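**Cold wash and color fading - does it do anything?**

**jutano29** - Tue 14 September

The Drimov detergent box says washing at 20 keeps colors bright for 100 washes. Who tested that? My pale shirts fade anyway, and I've been on cold since November.

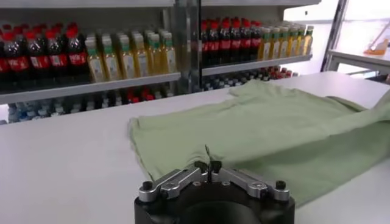 *Pale green tee on a white table.*

I'd like to hear from people who have compared the two, with the same shirt and the same soap.

**frota_111**

I have. Two identical navy tees, one cold, one warm. The warm one went dull first. One pair of shirts proves very little, I know, but it's more than the box gives you.

**skiltodard**

Did you dry them the same way? Most of these "tests" forget the dryer. I blame heat and rubbing in the drum long before I blame the water.
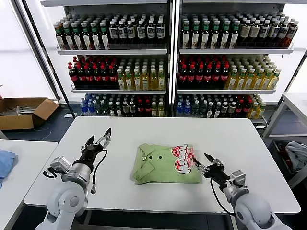 And sunlight. A line in full sun will bleach a shirt whatever the label promised. Turn them inside out and hang them in shade, then come back and complain about the soap.
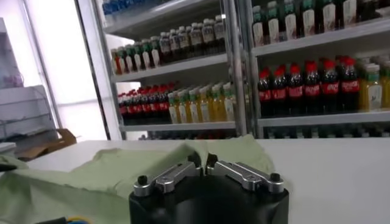 *posted by* **jutano29**

Mine never see the sun or a dryer. They hang in a hallway. So that theory doesn't cover it.

**frota_111**

Then it's the detergent. Anything with brighteners can shift pale colors. Try one without.

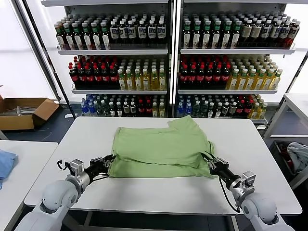 **skiltodard**

Brighteners get blamed for everything. I'd want to see a faded shirt next to an unwashed one before I believed any of this. With a light green cotton tee like that, half doubled over and wrinkled, you could talk yourself into any shade you like. Lay it flat by a window.

**jutano29**

Fine, but I'm not buying a second shirt to settle it. Switching soap first.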